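Notas para a fala - arquivos de família e de associação, como não perder tudo

(versão impressa, letra grande, não esquecer os óculos)

Abrir sem slide. Dizer bom dia, agradecer o convite, dizer que falo uns minutos e depois quero ouvir perguntas. Se o microfone falhar falo alto, a sala é pequena.

Começar pela história do Lenihan. O clube tinha 63 anos de atas. Guardadas em três casas diferentes, cada secretário levava o que era seu quando saía. Quando quiseram fazer o livro do aniversário faltavam 14 anos inteiros. Não arderam, não foram roubadas. Ficaram numa garagem, a casa foi vendida, a família nova deitou fora. Pausa aqui.

Perguntar à sala: quem sabe, agora, onde está a ata mais antiga da sua associação? Deixar levantar a mão. Normalmente poucas.

Ponto um - decidir o que é arquivo. Nem tudo é. Fatura da luz de há vinte anos, fora (verificar antes os prazos legais, dizer isto DEVAGAR, da outra vez alguém percebeu mal). Convite desenhado à mão para o baile, fica. Correspondência, fica quase sempre. Fotografias repetidas, escolher a melhor e escrever atrás a lápis. Lápis macio, nunca esferográfica. Repetir: lápis.

Exemplo do Tomás Mulcahy com as cartas do avô. Queria digitalizar tudo num fim de semana. Em janeiro ainda ia no primeiro maço. O erro foi começar pelo scanner. Primeiro ordena-se, depois descreve-se, só depois se digitaliza. Quem começa pelo scanner fica com oitocentos ficheiros chamados "digitalização" e um número à frente.

Ponto dois - papel de fora e papel de dentro. Tirar clipes, elásticos, micas velhas. A ferrugem passa para a folha. Fita-cola não se arranca, deixa-se estar e pede-se ajuda. Jornais à parte, são ácidos e mancham os vizinhos. Não precisam de comprar material caro logo no primeiro dia. Uma estante longe do chão e da parede exterior já muda muito. Sótão não. Cave não. Armário do corredor sim.

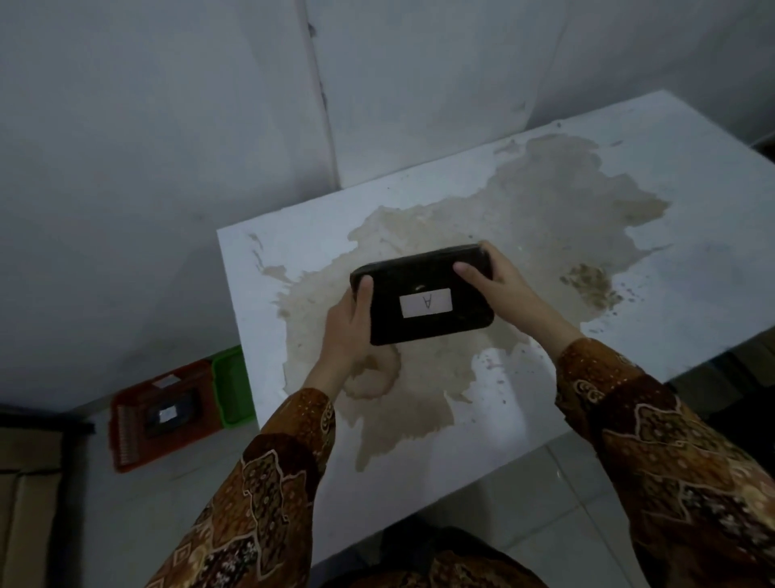 Ponto três - a lista. Se só fizerem uma coisa depois de hoje façam a lista. Uma folha. O que é, de que anos, onde está, quem tem a chave. Não precisa de programa nenhum. A Undex usou uma folha de cálculo com quatro colunas e chegou perfeitamente. Na Stadska compraram um sistema completo, ninguém aprendeu a usar, voltaram ao caderno passados uns meses. O caderno está ótimo, diga-se.

Códigos curtos. Letra e número, mais nada. Não pôr o assunto no código porque o assunto muda e o código fica. Escrever na lista o que cada letra quer dizer, e guardar uma cópia da lista fora do edificio. Fora mesmo, noutra rua.

Ponto quatro - as pessoas. Aqui abrandar. Citar a Enda Nic Aodha: "o documento sem a conversa é meio documento". Ela gravou os sócios mais velhos da Womaldale a folhear os álbuns, cada sessão durava roughly - não, cortar, dizer só que eram sessões curtas. Oito pessoas gravadas. Nomes que não estavam escritos em lado nenhum, agora estão. Pedir sempre autorização por escrito antes de gravar. Perguntas abertas, deixar o silêncio. Se a pessoa se cansa, pára-se e volta-se outro dia.

Se perguntarem pelo digital: duas cópias em sítios diferentes, abrir os ficheiros uma vez por ano para ver se ainda abrem. Nomes com data à frente, ano primeiro. Discos externos morrem. A nuvem também fecha, ou alguém perde a palavra-passe. Não entrar em discussão de formatos, da última vez perdi dez minutos com isso.

Se perguntarem por dinheiro: falar primeiro com o arquivo municipal, às vezes aceitam em depósito e a associação continua dona. Ler o contrato antes de assinar, sobretudo a parte das consultas. Se houver cartas pessoais combinar um prazo de reserva com as famílias.

Se sobrar tempo, a história do estandarte. Se não sobrar, saltar.

Fechar - pedir que cada um escreva num papel o nome da pessoa que tem as chaves do armário. Levam o papel para casa. Folhas com os contatos estão na mesa ao pé da porta, quem quiser o modelo da lista deixa o email na folha de presenças. Próxima sesão a 11 de julho, mesma sala, trazem uma pasta vossa e ordenamos juntos.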